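Cuaderno de simulación, lunes por la tarde

Empiezo a escribir con el café ya frío, porque Yuzuki me ha tenido un buen rato delante de la pizarra y quiero dejarlo todo apuntado antes de que se me olvide (y para que quien abra el cuaderno en diciembre no tenga que venir a preguntarme, aunque ya sabéis que me encanta que vengáis).

Seguimos con Grulladeo, la política que ajusta la aproximación a muebles usando solo las cámaras del propio robot, sin ninguna vista exterior. La tanda del fin de semana terminó sin caídas del servidor, ¡por fin!, y nos ha dejado 4000 episodios renderizados. De ellos he apartado 938 para validación, todos con combinaciones de texturas que la red no ha visto durante el entrenamiento. El resto se queda en la carpeta de siempre, la que Yuzuki Hosoda bautizó como Nakajima y que ya no hay manera de cambiar de nombre sin romper media docena de scripts.

He estado mirando vistas sueltas mientras cargaba el evaluador, que es una costumbre lenta pero a mí me sigue enseñando más que las curvas.

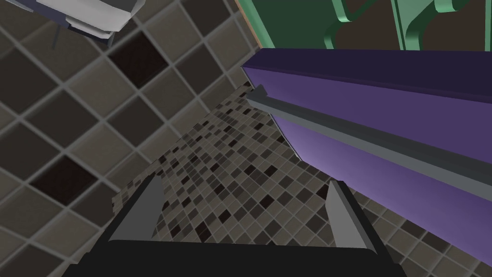
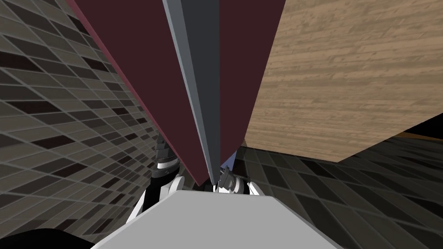

La pregunta que nos trae de cabeza desde hace semanas es si la política aprende la geometría del mueble o se agarra al color y al dibujo del fondo, y creo que hoy tenemos media respuesta. Al cambiar las texturas entre episodios, el error de orientación apenas se mueve cuando en la vista hay una arista larga y limpia. En la primera de las dos vistas, por ejemplo, la barra gris cruza el frente morado en diagonal y le da a la red una referencia estupenda, aunque tenga el mosaico menudo debajo y los azulejos grandes a la izquierda. Con la caja granate pasa algo parecido gracias a la tira gris que baja hacia las pinzas, pero ahí el robot tiene la caja encima, los dedos blancos están pegados a la punta inferior, y a esa distancia lo que falla es la profundidad. Yuzuki opina que es un problema de escala y que basta con variar más el campo de visión. Yo sospecho del recorte que hacemos antes del codificador, y como somos los dos bastante tozudos hemos decidido probar ambas cosas por separado.

Para la prueba he preparado 310 episodios de la validación, los de contacto más cercano, y los he pasado dos veces: con el recorte de siempre y con la vista completa. Con la vista completa se recuperan 70 que antes dábamos por perdidos. No es para tirar cohetes, y además el entrenamiento se hace más pesado, pero me he alegrado como una cría. Falta mirar si esos recuperados se concentran en los muebles con tirador o tira en la esquina, porque entonces estaríamos midiendo otra vez lo mismo con otro nombre.

Un detalle que me preocupa un poco: las juntas claras del mosaico generan muchísimos bordes en el mapa de atención, sobre todo hacia el fondo, donde las piezas se ven más apretadas. La gente de Erkivden nos sugirió en la última llamada suavizar las texturas con la distancia, y me resistí por pura pereza. Tenían razón en insistir y lo voy a probar, con una copia de los materiales para no estropearle a nadie lo suyo.

Pendiente para mí: repetir la comparación con otra semilla, separar en la tabla los fallos de profundidad de los de orientación y mandarle a Gokosgate la versión corta del informe, que la están esperando con una paciencia infinita. Yuzuki se queda con lo del campo de visión. El servidor está reservado desde las siete, así que, si alguien lo necesita esta noche, que me escriba antes y lo repartimos.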